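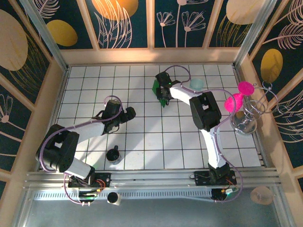
Mellora brings back the white tiled tabletop

13 October 2019

Mellora, the family homeware firm behind the much-loved Raju kitchen shelves, is delighted to announce the Flalach, a square tabletop in white tile with dark grout, made for people who like to get on with things at a table and wipe it down afterwards.

The idea came from founder Nadhirah Tjoa, who grew up doing her homework, her baking and a good deal of gluing at her grandmother's tiled table in the back kitchen.

"You could put anything on that table," she says. "Mugs, paint, a tray straight out of the oven – my grandmother never minded, and I wanted other families to have the same easy feeling about theirs."
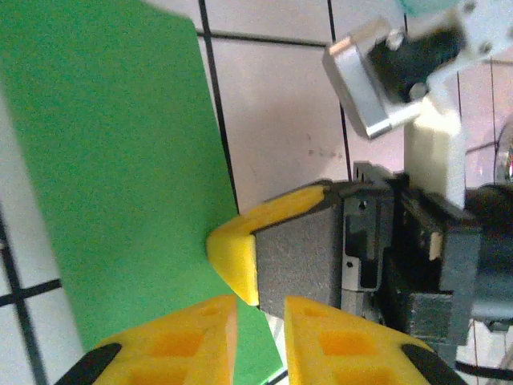 Colour has been a happy subject of argument at Mellora ever since work began in March. Designer Slamet Tuhumury was firm that the tiles should stay white and the grout dark, so that whatever you set down brings the cheer with it. A sheet of plain green laid across the tiles makes his point rather well, and the same goes for a favourite cup or a bit of bright pink.

More than 610 customers wrote in to tell us how they use their tables at home, and we read every letter, including the very long ones. Craft came up again and again, along with pastry, jigsaws and repotting.

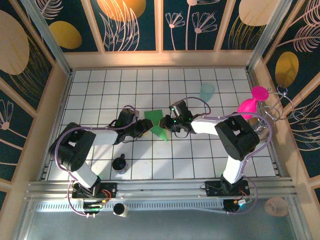

Price and where to find it

The Flalach costs £645, with delivery included, and can be ordered from Mellora directly or through the Prondard shops. Each top is finished by hand by Sekar Ismail and her team of 3, so please do allow a little time for yours to reach you. Replacement tiles can be bought singly.

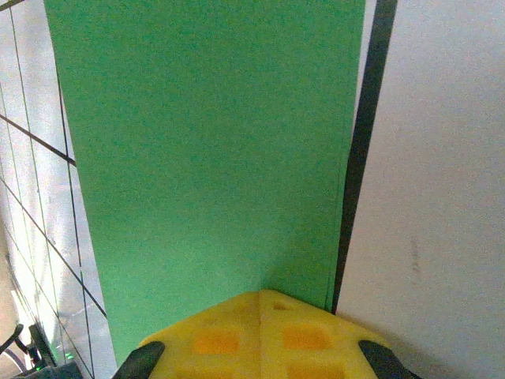 Matte green beside a white surface ruled with thin dark lines.

For samples, prices for schools and clubs, or simply a chat about grout, please get in touch with Danylo Panasiuk at the Mellora press desk, who will be very glad to hear from you.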